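5 September 2019

Up early, at Droniden before the lights were on in the back hall. Changeover week continues. I have worked the living room sets for long enough that I could put everything back on a shelf with my eyes shut, and now most of that is supposed to be done by the arms. My part is to set the room up, start the run, watch, and write down what went wrong.

The old job was on my feet all day. Now I sit. My back is better and my eyes are worse. By lunch I had logged 68 runs, and the target on the Hultis sheet is 80 for a full shift, so the morning was fine. In the afternoon the left gripper kept stopping short of things and I had to reset it over and over. I ended the day on 104 anyway, which means somebody will raise the target.

What I notice most is how quiet it is. When we did the tidying by hand there were always people in the room and we talked the whole time. Now each of us is at a separate station with a screen, and if you want to say something you have to get up and walk over. I ate lunch with the packing crew from Rimer just to hear some conversation. They asked if they are next. I said I didn't know. I don't.

Pay is the same so far. The new title is "cell attendant" and I had to sign for it. Two of the older hands turned it down and went over to the Meijer warehouse, where they still carry boxes. I thought about going too, but it's a long drive and I don't want nights again. I was on nights until April and slept badly the whole time.

One thing I do like: no one hurries me over the setup. I can take my time putting the small stuff out, and I'm told it should look like a house and not like a store display, so I leave things crooked. I'm good at that part. I asked if the setup will be automated as well and got a shrug.

Tomorrow I need to ask for a better chair and get the wrist cables looked at before the first run. Same room again, the one with the marble floor and the long black console.
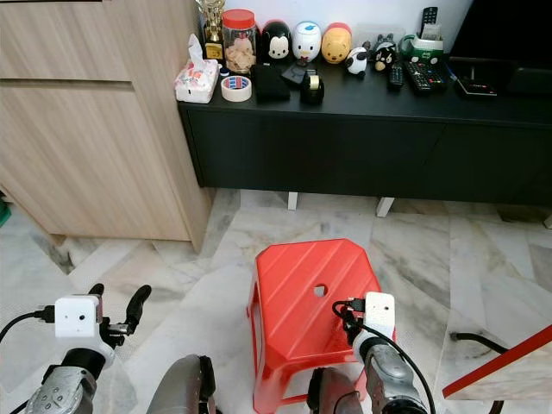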